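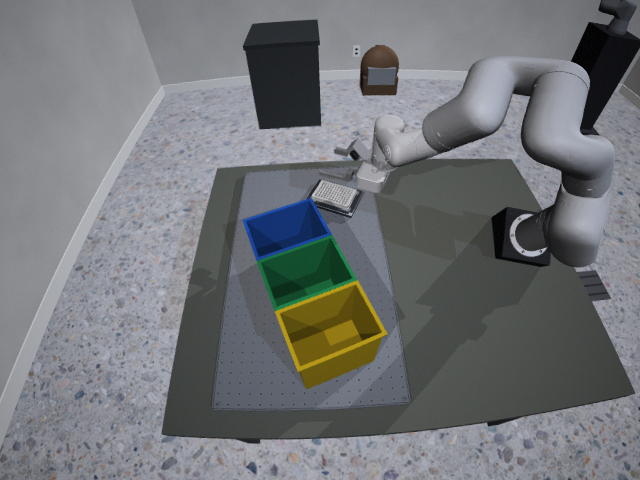 4.2 Pit stops under the safety car

The second part of the analysis deals with stops made while the safety car was on track. The data come from 34 races of the Stindell touring car series, run at the Natberg and Karkolberg circuits. Timing was taken from the Polat transponder logs, which record each car at pit entry, at the pit box and at pit exit. The logs held 1608 stops. We removed drive-through penalties, stops that ended in retirement and stops with a missing exit time. This left 1532 stops for the models below.

A stop was counted as a safety car stop if the car crossed the pit entry line after the safety car boards were shown and before the race was restarted. Cars already in the pit lane when the boards came out were counted as green flag stops. Their crews had committed to the stop without knowing the race would be slowed, and treating them as safety car stops would have made those stops look like a choice.

Time lost was measured against the car's own pace. For green flag stops we used the median of the six laps before the in-lap. For safety car stops this does not work, as the field is running slowly and bunching up, so we compared the car with the cars directly ahead and behind that stayed out. Where both of those cars also stopped, we moved outward to the next pair.

Stops under the safety car cost less time at both circuits. The gain was larger at Natberg, where the pit lane is long and has a low speed limit. At Karkolberg the pit lane cuts off the last chicane, and a green flag stop is already fairly cheap. The difference between the two circuits remained after we added starting position and tire age to the model.

Time saved did not carry over directly into places gained. Cars that stopped on the first possible lap usually kept their position or moved up. Cars that stopped one lap later often lost places, mainly when two cars from the same team shared a pit box and the second had to wait. Waiting time at the box explained more of the variation in finishing position than the length of the tire change itself. We had expected the opposite from the green flag results in Section 4.1.

Two limits should be noted. The logs do not record fuel load, so a slow stop with a full refill cannot be told apart from a slow stop caused by a crew error. Radio calls were also not available to us. A driver who ignored a call to pit appears in the data as a driver whose team chose to stay out. Restart order is treated separately in Section 4.3.

Figure 3. Computer-rendered view of a robot arm over a table with open-topped bins.

Last updated: April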